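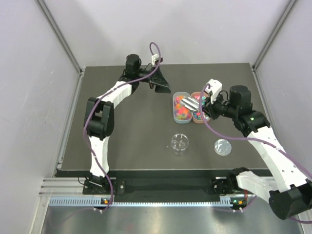 The two arms at the bench, with the fork-like utensil over the candy-like pieces.

The Hesitation Number

Muammer Ağca had written the sentence four times and he did not like any of them. It was for the results section. The first version said that the arms learned to wait. The second said that the arms waited. The third said that a delay was observed. The fourth he had deleted before the period.

It was May and the windows of the laboratory in Vindham were open. From the street came the sound of the bus to Skodadby, which stopped under the building with a long breath and then left again, mostly with the same people in it.

The method was simple to explain, and he had explained it to many visitors. A person guided the arms through a small task with dishes and candy. The recordings were given to the model. Then the model did the task alone, and Muammer sat on his chair with the clipboard and marked what happened. The paper was about one question only: if the teacher hesitates, does the pupil hesitate too?

The usual practice was to cut the pauses out. Everyone cleaned their recordings this way, and he had done it also, for years. A pause was a moment when the teacher scratched her nose or looked at the clock. But Monti, who had been the teacher for all 194 recordings, did not pause like this. She paused before she touched a thing. She moved the arm fast through the air, she came near, and there she stopped for a very short time, as one stops before a door in another person's house.

"Why do you do it?" he had asked her in the first month.

"Do what?" said Monti.

He did not ask again. He was afraid that she would begin to notice it, and then the recordings would be spoiled.

So he trained the model two times, once with the pauses and once without them. The model without pauses was quicker. It was better in the numbers that people like to see. The model with pauses was slower and it dropped less, but the difference was not big, and Wekell, who was the head of the group and read everything on his telephone, wrote back one line. He wanted to know if the effect was real or if Muammer was only fond of it.

It was a fair question. Muammer ate his lunch with it. In the afternoon he went back to the bench and opened the wrist recordings, and looked at them slowly, one still after another, with the sound of the fans behind him. 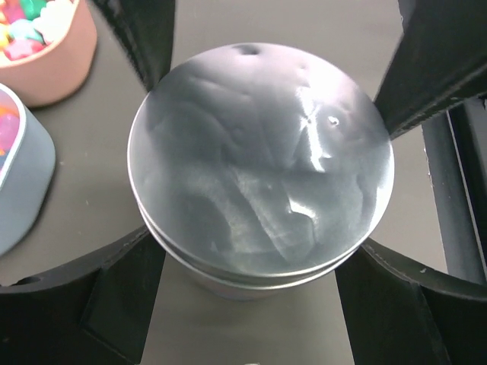
He stopped there a long time. From the wrist one could see only the approach, never the person who had taught it. A round lid, the black fingers on its sides, the gray table in the gaps. He thought that his mother used to stand like this above a sugar tin in the kitchen, with her hand open, and he could not remember if she was deciding something or if she was tired.

He measured the pause again. He had measured it from the moment when the fingers slowed down. Now he measured it from the moment when the lid was in the middle of the view, and the two groups, which had been lying over each other like wet paper, came apart on the graph. He did not call anybody. He repeated it with the files in another order, and they came apart again.

It was almost seven when Monti came for her jacket.

"You are still here," she said.

"I have a result. A small one."

She leaned over his shoulder and looked at the two lines on the graph. He showed her which was the model with the pauses. She watched it come down, flat for a short while, and then go on.

"This one is slow," said Monti.

"Yes."

"It looks like it's thinking."

"I can't write that," said Muammer.

She took the jacket from the hook, and at the door she stopped, with her hand a little before the handle, and then she opened it. He turned back to the screen and wrote the sentence a fifth time. He put the number first, then the two conditions, and he left the verb for tomorrow.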